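Home | Archive | By thread | By month | Subscribe

Rerkness Growers list
July, 9.40 pm
From: Plot 3, bottom of the hill

> Is it worth chitting spuds before they go in, or is that just something the Prydderch catalogue says to sell us trays?

Worth it for earlies. For maincrop I've stopped bothering, and the maincrop hasn't noticed. Mevura seed is dear this year, so I'd be choosy about which ones get the good windowsill.

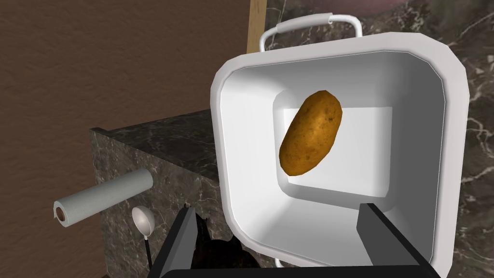

One spud, one pot.

Leave them somewhere bright and cool for three weeks, eyes up. Mum's method was a cupboard and forgetting, and she won ribbons in 2000.

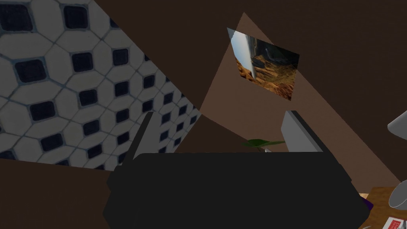 Tiled wall, on the left.

As for soil, the bottom plots are clay you could throw a vase with. Two barrows of compost per row, and don't let anyone from Curudau sell you gypsum by the handful.
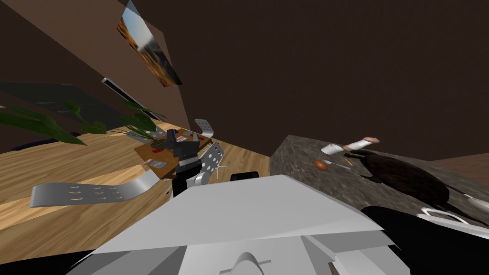
Seed swap next, as the list has gone quiet on it in the way lists do when somebody has to bring a table. A wooden one with three white chairs round it would suit me, the sort with little holes in the backs so the draught can get through to your kidneys. Label your packets. "Beans?" isn't a variety.

Comments

Clay is character building. So is osteopathy.

Can I still get earlies in August?

Count me in for the swap, bringing beans (?)

Previous | Next | Reply to list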